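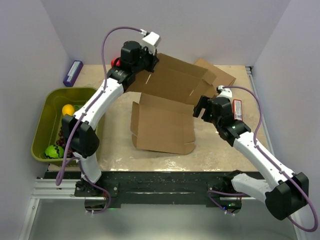
The Womska folding mailer box, plain brown

I've been selling these boxes from my little packaging shop for long enough to have strong feelings about them, so forgive me if this page goes on a bit. The Womska is a fold-up mailer in plain brown cardboard, with a tray and a lid all in one piece. It comes to you flat. You fold it when you need it, and until then it lives behind a door or under the bed (mine are under the stairs, next to the hoover).

I like it plain. We did stock a version with a swirly pattern on it for a while and people bought it once and then came back for the brown. You can stamp it, put your own label on it, let the children loose with felt tips, whatever you like.

Folding it up

The creases are already pressed in, so you don't need a ruler or a steady hand. I go along each crease once before I start, bending it over and letting it go again, and then the sides come up much more willingly. Flaps first, then the little tabs at the corners, then bring the lid over and push its tabs into the slots. Your first one will take ages and look a bit drunk. By the third you'll be doing it while the kettle boils! 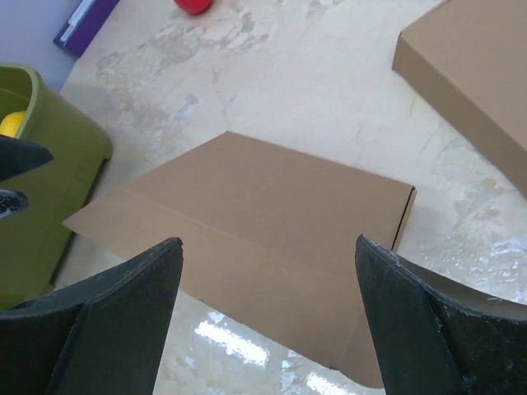
If a tab won't go in, please don't force it. Open the lid again, squeeze the side walls in slightly and have another go – nine times out of ten the wall has just leaned outwards. Inese Rebane, who packs all our orders, does hers standing up with the box at waist height and swears it's quicker. I sit down, and I'm slower, so she may have a point.

What people put in them

Soap, candles, knitting wool, jars (with plenty of paper round them), and one lovely customer sends out seed packets by the dozen. I wouldn't use it for anything that could leak, and I wouldn't leave it on a damp garage floor over winter either. Cardboard is cardboard.

Edges and wear 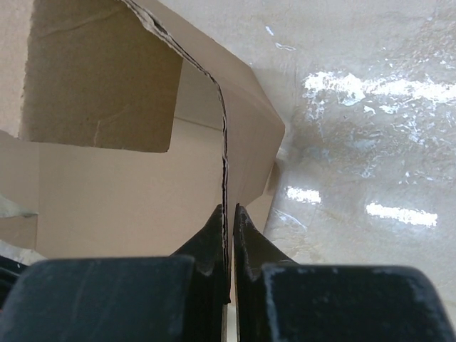 The corrugated layers along a flap edge, close up

You can fold and unfold the same box several times, but the slots do get softer with use and the edges start to fray. When mine reach that stage I cut them up for padding, and after that they go in the recycling. A strip of paper tape along a tired crease will get you one more trip out of it.
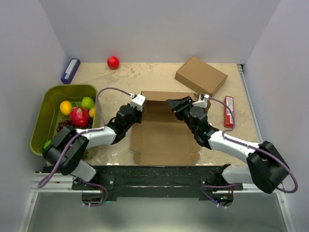

Ordering and delivery

Boxes are sold in packs of 50, and there's a bundle of 300 if you're getting ready for December. If you want more than that, write to me first and I'll check what's on the shelf. Orders in before noon go out the same afternoon. Uldis Mockus does the local drop-offs in the van and will happily carry a bundle up the stairs if you ask him nicely.

Unopened packs can come back to us within 60 days.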